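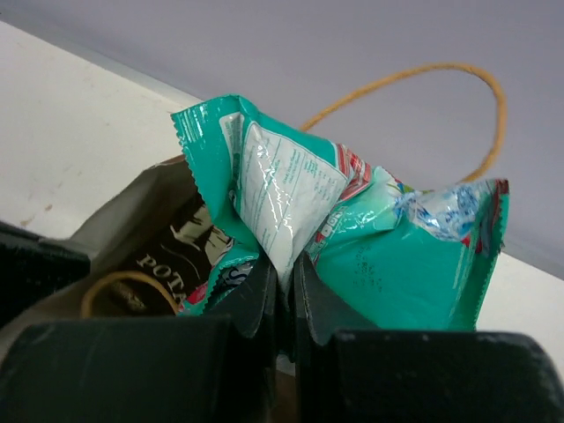 Skendamby walkthrough files: read me first

Hi! These are the maps, notes and hint files for my Skendamby playthrough, all in one folder so you can grab the lot and read it offline. If you haven't run into the game yet, it's a point-and-click puzzler set in a flooded mountain town called Drastavmont, and you spend most of it draining rooms, filling other rooms, and arguing with a lighthouse keeper (on a mountain, yes, it gets explained eventually). I loved it. I also got stuck in it more times than I'd like to admit, so I started writing things down.

What you get

The maps folder has 40 hand-drawn maps, one per area, with the valves and ladders marked. The hints folder has a text file for every puzzle, 172 in all. Each file starts with a gentle nudge, then a bigger nudge, then the full answer way down at the bottom, so scroll slowly! The saves folder has 14 save files, one from the start of each chapter, in case you lose yours or just want to replay the clock tower (I have, a lot).

File names go chapter, then area, then puzzle, like 03-cistern-bells.txt. Anything with an x at the end is optional and you can finish the game without it. 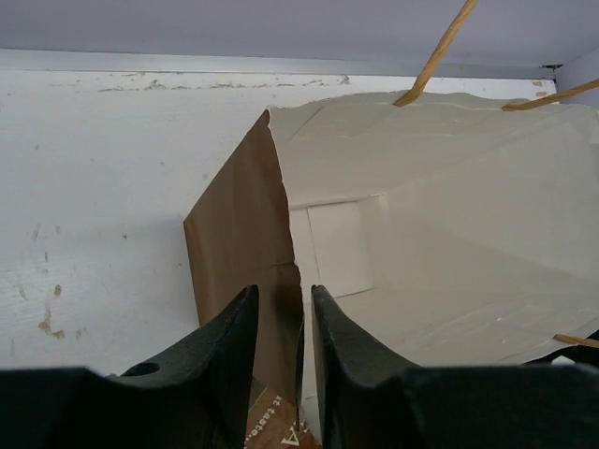 Liam Ní Chonaill wrote to ask whether the hints would spoil the story, as he'd only gotten as far as the ferry and wanted to stay in the dark about the keeper. Mostly they won't. I kept plot stuff out of the first two nudges everywhere, but the full answers in chapters nine and up do mention who's who, and I couldn't find a way to explain the mirror puzzle without it. Stick to the nudges there if you can.

Using the saves

Close the game first. Copy the save you want into your own save folder, and please back up what's in there, I wiped a whole evening by skipping that. They were made on the PC version, after the February patch. Older versions will load them but the pump room in chapter six comes up with its doors locked, and you'll have to walk out and back in.

Known problems

Map 67 doesn't exist, even though two hint files send you to it. I renumbered everything halfway through and those two slipped past me. You want the Ekinci Baths map. The colors on the sewer maps are also hard to tell apart if you print them in black and white, and I still haven't redrawn those.

My solution for the organ is long and ugly. It works every time I try it, but I'm sure there's a quicker one.

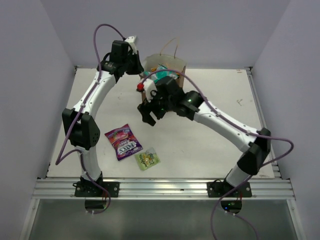
Kasix says there is: leave the low pedal down when you go up to the loft, and the second half of the tune plays by itself. I've tried it on a fresh save and wow, that's so much better than running up and down the stairs. It's in the hint file now, with my old version kept underneath for anyone who has already let go of the pedal.

Sharing and fixes

Take whatever you like, post it wherever, translate it, draw mustaches on the maps. A link back would be sweet but I won't chase you. If you find a mistake, tell me the file name and which chapter you're in, and I'll fix it next time I sit down with the game. I'm still missing a decent hint for the heron statue, so if you solved that one without trying every direction, write to me!

Last updated May 3, 2023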